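From: Jarlath Lynch
To: Clalcombe shop list
Subject: Re: [clalcombe] folding project, finger pads

> Jarlath, are you still planning on the Campos arm for the
> folding thing? And did the blue pads work out? I've got 2 sheets
> of softer rubber in my locker if you want to try it.
> Uneck

Yes, still the Campos arm, and yes please to the rubber! I've been going at sweaters all week and I'm having way too much fun. Recording by hand first, then the arm gets its turn when the new power supply shows up (July, they tell me).

Where things stand:

1. Starting position. I lay the sweater flat with the sleeves out and come in with the fingers open. The red throw is great for this, gray knit on red is so easy to pick out when I go back through the clips.
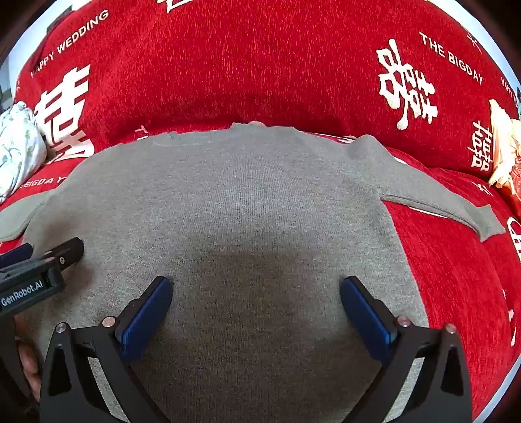

2. Cuffs. These are the fun part. A rib knit bunches up nicely between the pads, so I go for the cuff first and bring the sleeve in from there. I've got 125 clips saved and I'd love to reach 700 before the arm is running.

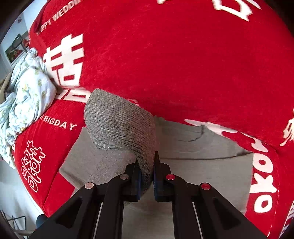
Photo: J. Lynch / Clalcombe shop list

Look at how much cloth ends up in that pinch, though. Fine for a sleeve, but I worry about thin T-shirts, and that's where your softer rubber might come in. Could you cut me a pair of pads from each sheet?

3. Software. Jinemia reads my clips now! It took me some 21 tries to get the time stamps to line up. Script is in the shared folder if anyone wants it, comments and fixes very welcome.

If you have old knitwear you don't mind getting squeezed over and over, leave it on my shelf. Cardigans especially, I haven't touched buttons yet.

Jarlath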